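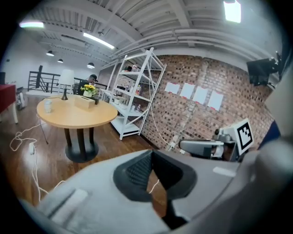

I had my phone propped against a box of hackle and a mug of coffee I wasn't supposed to have on the bench. "If you spill that on the capes you're buying them," the owner of Drudard told me, and I moved the mug.

Drudard is a mail-order shop that sells hooks, feathers and reels, and for the past couple of years it has also sold its own fly reel, the Miranda. I've owned one since last February. I like it a lot, I've also cursed at it a lot, and I wanted to ask the woman who designed it about both. She agreed to talk as long as I left her name out (she answers the shop email too, and she says people already write to her at midnight).

So how does a feather seller end up making a reel?

"I got mad," she said. "I had a reel with a click I loved and the spring broke, and I couldn't get a spring. The company was gone. I thought, well, a click spring is a bent piece of wire, how hard can this be."

It was pretty hard! The first Miranda spool wobbled. The second one didn't wobble but it weighed so much that her 3-weight rod hung tip-up like a seesaw. She sent the drawings to Drukex, a small machine shop two towns over that mostly turns parts for pumps, and the guys there asked her what it was for.

"I brought a rod in and cast it in their parking lot," she said. "One of them fishes now. He's better than me, it's disgusting."

The reel they ended up with has a plain click drag, a deep spool, and only 13 parts if you count the screws, which she does. I asked if the low number was a selling point and she shook her head. "It's for me. I'm the one who has to put them together."

I brought up my own complaint, which is the handle. On mine it squeaks. Not all the time, mostly on cold mornings when I'm trying to look like I know what I'm doing. She held out her hand for the reel before I'd finished the sentence.

"You've been oiling it," she said.

I had been oiling it.

"Grease on the handle post, oil on the spindle. It's on the card in the box." I told her I didn't remember a card. She said everyone tells her that, and then she popped the spool off, wiped everything down with a rag and put a dab of grease on the post with the wrong end of a dubbing needle. The whole thing took less time than it took me to find my coffee again.

My reel is number 2619. I'd always assumed that meant she'd made that many, and I asked her what it felt like to have sold so many reels. She laughed at me for a good while. The numbering started at 2000, she said, because a reel with a two on it looked lonely. She has enough backs and spools cut to take the numbers to 3000, and after that she wants to change the foot.

What's wrong with the foot?

"It's a hair too long for some older reel seats. You can file it, and people do, but I don't like selling somebody a file job." The new one will be shorter with a softer ramp at each end. She's tried it on every rod in her house and on most of her neighbors' rods, too.

We got onto line for a bit, because I'm always getting onto line. I fish a double taper on mine and she thinks that's fine, though she runs a weight-forward and a lot of backing, more than she'll ever see. "I just like a full spool. It picks up faster and it sounds better." She demonstrated the sound by stripping off a few yards across the shop floor. I have to admit it did sound better than mine.

The other thing I wanted to know about was Cloltico, the padded reel pouch she's been promising in the newsletter. I've been keeping the Miranda in a wool sock. She went quiet and then pulled a sample out from under the counter — waxed cloth, fleece inside, one snap. It looked done to me. She says the snap is in the wrong place and rubs the handle when you close it with the reel in backward.

"So don't put it in backward," I said.

"You would," she said. "You oiled the handle post."

I asked whether she gets to fish much these days. Some, she told me, mostly the last 2 hours of light, on a creek she wouldn't name, for little brook trout that don't need any kind of drag at all. She takes the first Miranda, the wobbly one. It still wobbles. I asked if I could try it, and she said to come back in the spring and bring my own waders.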